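Chapter 4
Showing, Not Telling: Teaching a Robot by Demonstration

Try writing down how to hang a mug on a peg. Where do you grab it? How far do you tip it? At what moment do you let go? Most people get two sentences in and start waving their hands around, and that waving is the subject of this chapter. In Chapter 2 you gave the robot a list of positions and it went to them, one after another, exactly as told. Now you are going to move the robot through a job yourself, record what happened, and let it learn from the recording. It is the most fun you will have in this course!

There are two ways to do it. In hand guiding, you take hold of the arm and push it where it needs to go while the joints give way under your hands. In remote control, usually called teleoperation, you stand back and steer the arm with something else: a joystick, a pair of handheld controllers, or a smaller copy of the arm that the big one follows. Both give you the same basic product, a list of joint angles and gripper positions with a time stamp on each line, usually saved together with the video from every camera on the setup.

4.1 What the arm sees and what you see

A person giving a demonstration has a wonderful advantage over the robot, and it causes more bad data than any loose cable. You can turn your head. You know that the mug stand is just to the right because you looked at it a moment ago. The robot has only its cameras and its joint readings, and whatever you know beyond those will not end up in the recording.

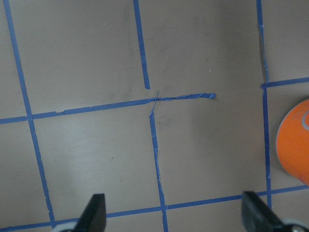 A wrist camera rides along with the gripper and looks at whatever the gripper is facing. Its great strength is the last few inches of a reach, when the fingers close on something and a camera farther off would lose them behind the arm. Its weakness is everything before that. With both black fingers spread over bare tabletop and only the edge of something round and orange showing at the right, a view like this one tells the learner very little about where to go next. The tape grid helps a bit, but one taped square looks a lot like its neighbor, and the learner can easily mix them up. So when you plan a demonstration, think about what the wrist camera will have in view at each stage of the reach, and bring the gripper in along a path that lets the target come into view early.

A good habit from the Lollilel lab sheets, which we will borrow for the rest of the book, is to play back the wrist video before you look at anything else. Cover the other views with your hand. If you can't tell from that one picture what the arm is about to do, make a note of the moment. You will want it again in Section 4.6.

4.2 Small motions count

New operators tend to make big sweeping moves and then stop dead above the object while they think. The recording keeps the pause. To a learning program, a pause is an action like any other: at this position, do nothing. Feed it enough of them and you may get a robot that arrives above the mug and waits there.
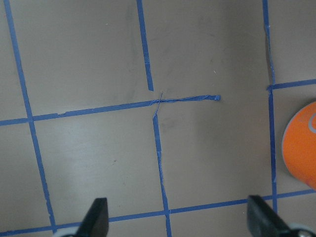 The cure is to rehearse. Run the task a few times with the recorder off until you can go from start to finish at a steady, unhurried speed. Slow is fine - slow and even is lovely, in fact - but hesitation is trouble. If you lose your place in the middle of a run, throw the run out and start over. In the Fadeo exercise at the end of this chapter you will record 20 runs of a single pick, and you should expect to discard several before you get a set you like.

Watch your corrections, too. A little nudge sideways before the fingers close is useful, because it shows the robot how to recover from being slightly off. A long string of nudges back and forth mostly shows it that you were nervous.

4.3 Hand guiding

Hand guiding feels natural right away. You can feel the weight of the arm and the moment a finger touches the table, and that sense of touch makes for smooth paths. The price is that you have to stand in the workspace. Your arms and shoulders get into the video, and a learner may come to expect them there. One way around this is to guide the arm once by hand, then have it replay the motion by itself while the cameras record. Replay works nicely as long as every object is put back exactly where it was.

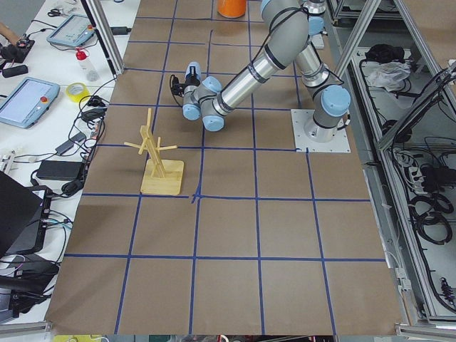 Before you guide any arm, find out what it does when you let go. Some hold still. Some sag. Keep the emergency stop within reach of your free hand, keep your fingers out of the space between two links, and agree with your partner on who is allowed to press what. Run through the sequence once with the gripper open and nothing on the table but the grid. Then add the object.

4.4 Remote control, and the joy of two arms

Teleoperation takes longer to learn. Your hand moves one way, the gripper moves another, and for the first half hour you will feel like you are eating soup with somebody else's spoon. Stick with it! Once the mapping settles in, you can do things that hand guiding makes very awkward, above all tasks with two arms. One person can't easily push two heavy arms at once, but one person with a controller in each hand can have the left gripper hold a cup while the right one stays clear, or reach across to help.
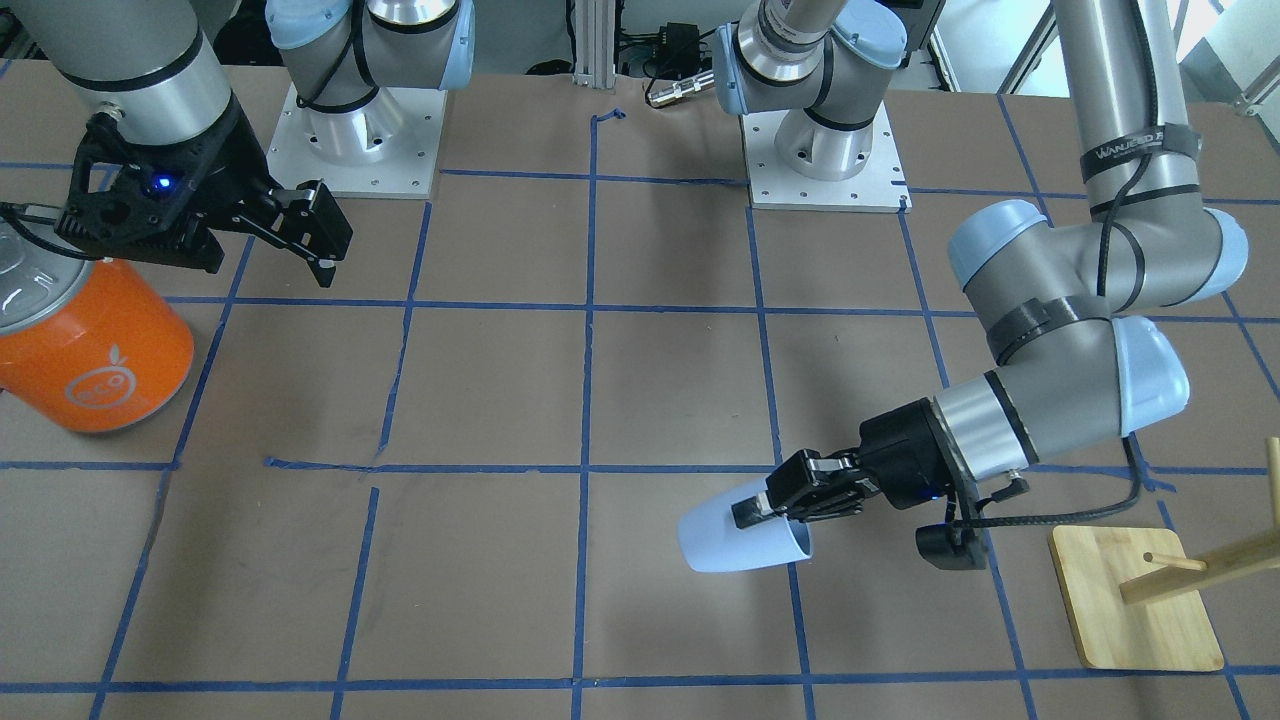 Two arms do bring a new problem, the idle hand. When only one arm is working, the other still gets recorded, along with every drift and twitch of the hand you have forgotten about. Pick a resting pose for it, write the pose down, and return to it each time. The Sukgate practice set used in Section 4.7 contains 730 runs, and the plots there show clearly which operators had a resting pose and which did not.

4.5 Before you record

Check the following with your partner.

Every camera is recording, and the clocks agree.
The gripper opens and closes fully.
Objects start in the squares you wrote down.
Loose cables are clear of the arm's path.
The task has a clear end, and both of you can say what it is.

That last one starts more arguments than you would think. Is a cup "placed" when it touches the peg, when the fingers open, or when the arm has backed away? Choose one and put it in your notebook. We will use the third, and the worked problem in Section 4.6 begins there.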